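Welche Regeln gelten für Roboter?

Wenn du in eine große Halle gehst, in der Roboter arbeiten, siehst du meistens zuerst einen Zaun. Oder eine gelbe Linie auf dem Boden. Und ganz sicher ein Schild, auf dem steht, was man darf und was man lieber bleiben lässt. Das ist ein bisschen wie im Schwimmbad – da hängt ja auch eins, und trotzdem macht das Baden Spaß!

In der Werkstatt von Varnar üben Roboter das Greifen, und zwar zuerst einmal nur im Computer. Simulation nennt man das. Dort sieht alles fast so aus wie in echt, aber wenn etwas herunterfällt, geht nichts kaputt und niemand bekommt etwas auf die Zehen. Eine Regel bei Varnar lautet deshalb: Ein neuer Griff muss im Computer 1000-mal geübt werden, bevor der echte Arm ihn ausprobieren darf. Der Greifer hat dabei zwei Finger, und die sollen eine offene Schale so festhalten, dass sie nicht wegrutscht und auch nicht zerdrückt wird.

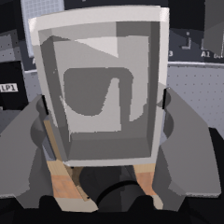
Farahani findet, 1000-mal sei noch viel zu wenig, denn im Computer sei ja jede Schale genau gleich, und in echt habe dann doch eine davon eine Delle oder ist ein bisschen klebrig. Besser wäre es, auch mit schiefen und rutschigen Schalen zu üben.

Da ist etwas dran, und darum gibt es noch eine zweite Regel: Beim ersten echten Versuch bewegt sich der Arm ganz, ganz langsam, und ein Mensch steht am Notausknopf. Der Knopf ist rot und so groß, dass man ihn auch mit der flachen Hand trifft. Drückt man ihn, bleibt der Arm sofort stehen. Weiter geht es erst, wenn jemand nachgeschaut hat, was los war.

Außerdem wird alles aufgeschrieben. Im Übungsheft des Projekts Flekis stehen inzwischen über 2582 Versuche, auch die, die schiefgegangen sind – die sogar besonders ausführlich, damit man beim nächsten Mal weiß, woran es gelegen hat.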